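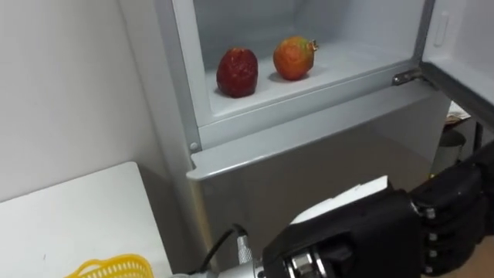 Our trash hauler quit on us, and I want to know what other small towns have done. Kulwood has had one contractor, Drirow, for as long as I've lived here. They sent the town office a letter saying the last pickup was the end of the month, and there is no replacement lined up. We are at the end of a dirt road and the transfer station is open Saturday mornings only. For now I've stopped buying anything that will rot before we get to it, so the fridge is down to two pieces of fruit, one dark red and bumpy and one orange-red, and the kitchen bag is mostly coffee grounds. That works for a household of two. It won't work for the families on our road with babies in diapers. Has anyone been through this?

mudseason_4
Posted 30 April 2025

----

gravelpit
Which end of town are you on? We're on the pond side and our bags were still sitting there Monday night. I assumed they were running late. First I've heard of a letter.

----

mudseason_4
North end, past the old mill. The letter was read out at the select board meeting. It isn't on the town website yet. I asked the clerk and she said it would go up this week.

----

tarpaper
We went through it two towns over. Our hauler dropped us in January with two weeks' notice. The town opened the transfer station three evenings a week and paid the attendant overtime. People with pickups took their neighbors' bags. It lasted until the new contract started and it was not a disaster. The worst of it was the recycling, which piled up in everyone's garage.

----

hillroad_res
I don't blame Drirow. The contract pays them by the year and they have 812 stops in Kulwood, half of them on roads a truck can't turn around on. They asked for more money last fall and the town said no. What did people think would happen?

----

gravelpit
They signed a contract. If I sign a contract I finish it. Fuel went up for everybody.

----

hillroad_res
The contract has a 60-day clause. They used it. That is finishing it.

----

mudseason_4
I read the contract at the town office. The clause is there. Whether they gave the full 60 days depends on whether you count from the date on the letter or the date it was received, and the board is asking the town attorney about that. Either way the truck isn't coming next week.

----

backlot
Prekex picks up privately in the next town. I called this morning. They want $220 a quarter for weekly curbside, paid up front, and they will only come out our way if enough people on a road sign up. The woman on the phone wouldn't say how many is enough.

----

gravelpit
So I pay $220 a quarter on top of property taxes that already cover trash? No thanks. Does the town refund the difference?

----

backlot
I asked the clerk that too. There is no refund planned. The money stays in the solid waste line until the next town meeting.

----

tarpaper
Don't sign up for a year with anybody. Several people here did that and then the town contract came back in spring and they were paying twice. Go by the quarter if they allow it.

----

oldmill_kt
Agarwal bid on this route the last time it was open and lost by a small amount. They are a family outfit with two trucks. Has anyone called them?

----

mudseason_4
The board said they are on the list. Bids are due in two weeks. Nothing can be signed before that unless it's declared an emergency, and the board split on doing that.

----

hillroad_res
It should stay split. An emergency contract means no bidding and we pay whatever they ask. Two weeks of hauling your own bags won't hurt anyone.

----

oldmill_kt
My mother is 84 and doesn't drive. Who hauls hers?

----

hillroad_res
Fair. What road is she on? I go to the transfer station every Saturday and have room in the truck.

----

oldmill_kt
Sending you a message. Thank you.

----

tarpaper
One practical thing. Keep the bags inside a shed or garage if you have one. The bears are up and they found our porches in one night. Freeze meat scraps and bones until the day you make the run.

----

backlot
Clerk just called me back. Transfer station will be open Wednesday evenings from 4 to 7 starting next week. You need the sticker on your windshield. They are out of stickers but more are ordered, and until then a tax bill with your address will do.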